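4.2 What owners keep, and why

We were delighted by how freely people talked about their old computers. Asked about a kettle or a toaster, most households in Barrios gave us a sentence; asked about the family desktop, they went on for half an hour (one of us missed the last bus to Vakel twice). The 1,900 replies to the postal survey tell the same happy story, and the word "might" turns up everywhere: it might be mended, it might hold the wedding photographs, a nephew might want it. 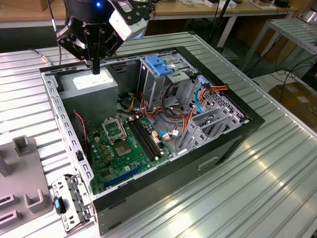
Sepúlveda has called this the waiting shelf, and we think the term deserves wider use. Machines on the shelf waited longest in homes with a spare room. In Fodetti, where flats are small, 70 households had passed theirs on by December, usually to a relative.

Figure 3. Inside a desktop tower, with the DELL mark on the board and the coin-cell battery between the slots.

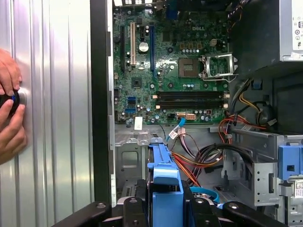 4.3 Learning to open the case

The evening classes at Roleo gave us our richest material! Four of the people we interviewed there had never held a screwdriver, and their pride on reaching the inside of a machine they had owned for years was a joy to record.
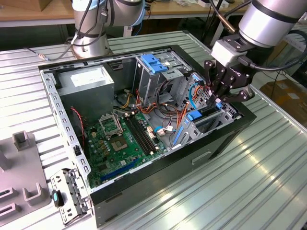
Three of them went on to mend something else at home, a radio in one case and two lamps in the others. We return to these wider habits of repair in Section 5.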